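I'd had the Jolleo arm on loan for two weeks before I stopped flinching every time it moved. It's a bench-top robot aimed at small workshops -- the sort of place where one person does everything and would quite like a hand with the dull bits -- and it comes from Forkero, who until recently only made the grippers. You can tell, too. The arm is decent. The gripper is lovely.

Setting up took me most of an afternoon. The manual says 14 steps and I got stuck on the second, which wanted me to square up the base against a mark I couldn't find (it was under the protective film, and yes, I felt silly). After that it all went smoothly enough. The software, Tuvus, runs in a browser and looks like something from a library computer, but I got used to it and now I rather like it. You nudge the arm into place, press save, nudge it again, press save, and you've got yourself a routine!

What I wanted to know was how it copes with awkward shapes. Anything can pick up a cube. Long thin plastic is much more annoying, so that's where I spent my time, watching the feed from the wrist camera with a mug of tea going cold beside me.
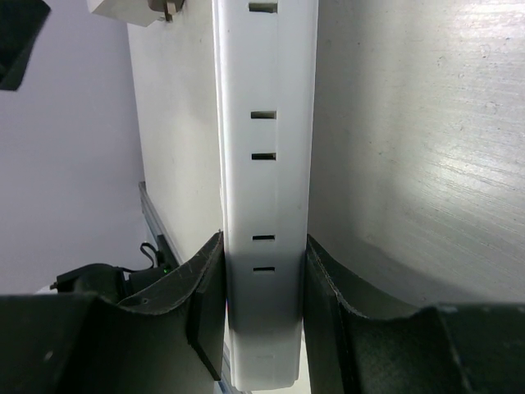

The Jolleo's two fingers closed on a slotted length of white plastic, as seen by the wrist camera.

The fingers have narrow tips, so you can take hold of something slim without burying it. The grip force is set with a slider that goes up to 17, for reasons Forkero couldn't quite explain to me, and I left it low for plastic. My early tries were a bit hopeless, mostly because I kept lining up by eye instead of trusting the camera view. Once I gave in and used the view, I got on far better.

I rang Karthik Khan, who runs a repair bench at Thambiah and has owned his Jolleo for nearly a year. He's fond of it, with grumbles. "The arm's never let me down, but the updates have," he told me, and then went on at some length about one in January that wiped his saved routines. Back yours up, is his advice. I have.

My own moans are smaller. Shiny worktops throw a lot of glare back at the camera, and I ended up moving my lamp twice in one morning. The power lead is too short as well. I'd also like a proper stop button on the arm itself -- the one on screen is fine until your browser decides to have a think.

Would I buy one? If I had a bench full of fiddly repeat jobs, I think I would, and I'd put up with Tuvus to get that gripper. For the odd bit of tinkering it's a lot of machine. Mine goes back next month and I've already caught myself looking up the price of the gripper on its own.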